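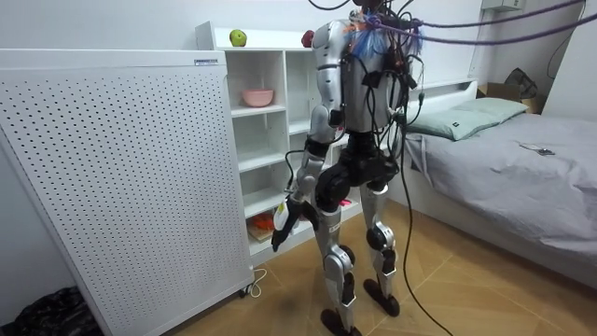
Sigita Koppel

Vou comprar briga com metade da família, mas lá vai: fruta não se guarda na geladeira. Quer dizer, morango guarda, uva também, não sou maluca. Falo da fruta de caroço e de semente, aquela que a gente compra dura no mercado e espera que amoleça por milagre numa gaveta gelada.

Cresci em Havorcombe, numa casa onde a fruteira ficava no corredor e todo mundo passava a mão. Minha tia apertava as peras de manhã e de noite (coitadas!) e decretava o dia certo de comer.
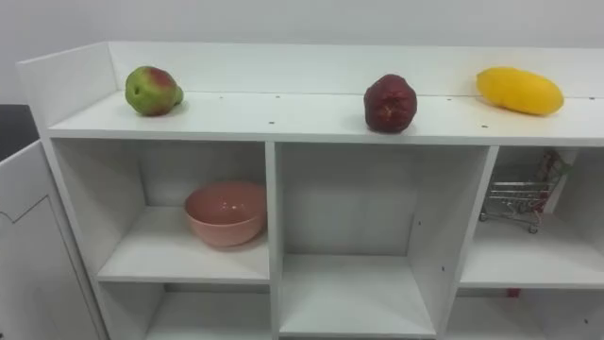 Fruta à vista, em cima da estante branca.

Hoje pago 17 reais numa bandeja e percebo que, escondida atrás do iogurte, ela morre esquecida. À vista, a gente come. Meu vizinho Algirdas Mockus discorda e diz que em janeiro, com 30 graus na cozinha, minha teoria vira criação de mosquitinho. Tem um pouco de razão — no verão eu compro menos e vou mais vezes à feira da rua Tateo, com a sacola furada de sempre.
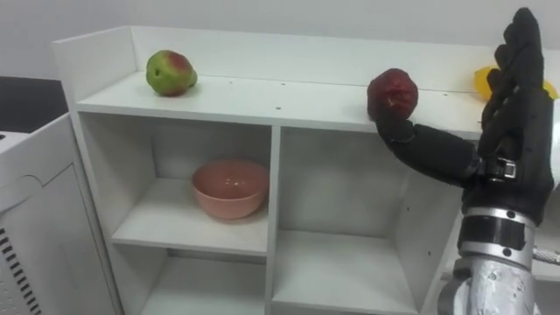
A vermelha-escura, perto da beirada.

O que me irrita mesmo é o gosto. Maçã gelada só tem frio e barulho, o perfume some. Deixe uma na sala até o fim da tarde e prove de novo. Minha irmã provou, fez cara de quem não ia dar o braço a torcer e comeu até o cabinho. Depois guardou as outras na geladeira, claro.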